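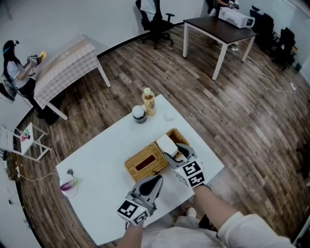
Humidity chamber, drift check
20th January

Picked up the drift problem again from where it was left in October. The Welar probe in the small chamber has been reading high against the salt jars, and the error grows toward the damp end. Ryszard Zalewska thinks the filter cap is holding moisture. I think it is the probe. Today was meant to settle that.

Setup
Small chamber, shelf in the middle slot, fan on low. Welar probe through the left port, Kornum reference through the right port, both tips level with the top of the jar. Three salts, all from the sealed tubs: magnesium chloride, sodium chloride, potassium sulfate. Slurry, not solution – there must be undissolved salt visible at the end of each run or the run is thrown out. Room held steady all morning. Logging on channel 6.

Run 1, magnesium chloride
Both probes settled quickly and agreed to within the display. No comment. Expected at this end.

Run 2, sodium chloride
Kornum settled first. Welar overshot, came back partway, and stayed high. Same shape as the October curve, so at least the fault repeats. Left it 18 minutes past the point where the Kornum went flat and the Welar did not move further.

Run 3, potassium sulfate
Condensation on the port collar. Wiped it, restarted the log, lost the first part of the run. File 929 is the good one; ignore the one before it. Welar high again, by more than in run 2.

Cap swap
Took the filter cap off the Welar and fitted a new one from the Sorach packet. The thread is slightly loose but it holds. Repeated sodium chloride only. The overshoot got smaller, the final offset stayed where it was. So the old cap explains the slow return and does not explain the offset. Ryszard gets half a point.

Old cap looks gray on the inside face. Put it in a labeled bag in the probe drawer. Do not wash it, I want to weigh it before and after the drying oven.

Notes on procedure
The lid seal needs pressing down at the back corner. If it is not seated, the Kornum shows a slow sawtooth as the room air leaks in. I lost the better part of an hour to this before run 1.

Jars should go in at chamber temperature. A jar straight off the bench pulls the reading down at first and it looks like a probe fault.

The correction table in the Ocampo sheet still has the old coefficients for potassium sulfate. I have marked the column but have not changed it, as the finished reports link to that sheet. Ryszard to decide whether we fix it in place or start a new one.

To do
Swap the probes between ports and repeat sodium chloride. If the offset follows the Welar, it goes back for calibration.
Weigh old cap, dry overnight, weigh again.
Order 3 filter caps, correct thread this time.
Replace port collar gasket, right side.
Refill the potassium sulfate tub – what is left will do one more jar.

Chamber left open with the fan running.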